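Vindeck Parcel Station: Set-Up and Operation
Section 3. Placing Parcels on the Scanning Platform
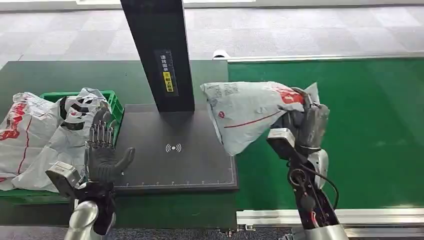
Read this section before the first shift on a newly installed station. Section 7 covers the belt drive and the emergency stop.

3.1 Preparing the platform

1. Switch off the station at the main switch.
2. Wipe the black surface with a dry, lint-free cloth. Do not use solvent on the wireless symbol.
3. Check that the raised edge is free of tape and label scraps.
4. Place the crate next to the platform. It must not touch the column.
5. Switch on the station and wait 10 seconds.

NOTE: Do not cover or remove the labels on the front of the column.

3.2 Scanning soft bags

1. Take one bag from the crate.
2. Flatten the printed area by hand. Deep wrinkles across a bar code cause read errors.
3. Lay the bag near the center of the platform.
4. After the tone, lift the bag by one corner and move it to the belt.
5. If there is no tone, turn the bag over and repeat steps 2 and 3.

CAUTION: Do not leave a bag lying across the gap between the platform and the belt. Thin plastic can be drawn into the rollers.

CAUTION: Keep loose sleeves and cables clear of the moving belt.

3.3 Rejected bags

Set torn or unreadable bags aside for manual entry (see Section 8).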